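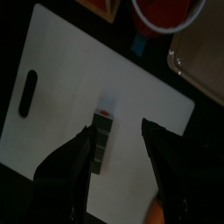
3.2 Board, tabletop and block rows

Board choice first. We wanted one surface that stays put and shows a dark piece clearly, even with the lights down. Tried the striped Mornance mat, dropped it early: too much pattern, raters lost the edges of the darker blocks. Settled on the plain white Skondska board with the handle slot at one end. Matte, rounded corners, no rim. Placed straight on the black tabletop with nothing under it.

The angle of the board was left free. In the pilot we squared it to the table edge every time and this turned out to matter less than expected, so in the main round it lies however it lies. Same for the handle slot, which can point anywhere. One side effect: with the board turned, the slot shows the black tabletop through it, and a dark slot on a white ground looks a good deal like a dark block if you are going fast. Raters were warned about this in the written instructions, after the pilot. Scores from the pilot are not pooled with the rest.

Blocks are from the Clestell set, greens only for this part. The darkest ones read nearly black in low light, and the joins between neighbors are the first thing to go. That is the main difficulty of the task and we kept it in on purpose. Ends of a row are easier to find then the joins, mostly on account of contrast with the board.

Two light levels, 200 lux and 400 lux, measured at the board surface with the Bassi meter. Light level was switched between blocks of trials, never inside one. At the lower level the white board goes to a dull gray with a yellowish side, and shadows along the row get soft. Several raters marked the shadow as part of the row. These marks are scored as width errors and reported seperately in 3.4.

3.3 Grouping

A row counts as grouped when the pieces sit together on the board and a rater would call it one thing. Gaps: anything thinner than a block's own top edge is ignored. We had a stricter rule in mm, but it took forever to apply and the two rules agreed on nearly everything. Leaning blocks are still grouped. A piece off the board is out, full stop. Other items on the table (the light wooden box with the slotted top, for one) stay where they are and are not scored.

Each of the 12 raters saw both light levels. Order was mixed. Ratings were done alone, without feedback, one sheet per rater.

Figure 2. Dark green blocks standing close together on the pale board. Their top edges are slightly lighter and the divisions between them run upright.

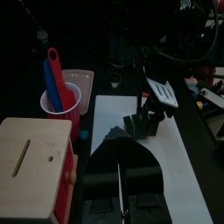 Pierina Costa, commenting on a draft, asked whether "grouped" says anything about tidiness or only about distance, and whether a crooked but tight row should score the same as a straight one. In our scheme it does. Straightness was rated on its own line of the sheet, 2 points at most, and we do not add it to the grouping score. She also wanted a pale block in the set for comparison. Fair, but pale blocks on a white board are a different problem and would need thier own tabletop. Left for the September round.

Known weak spot: raters disagree most where a row is partly hidden. We asked them to score what shows and leave the rest blank. Some filled it in anyway. Filled-in parts were struck before scoring, see 3.4 for how many sheets this touched.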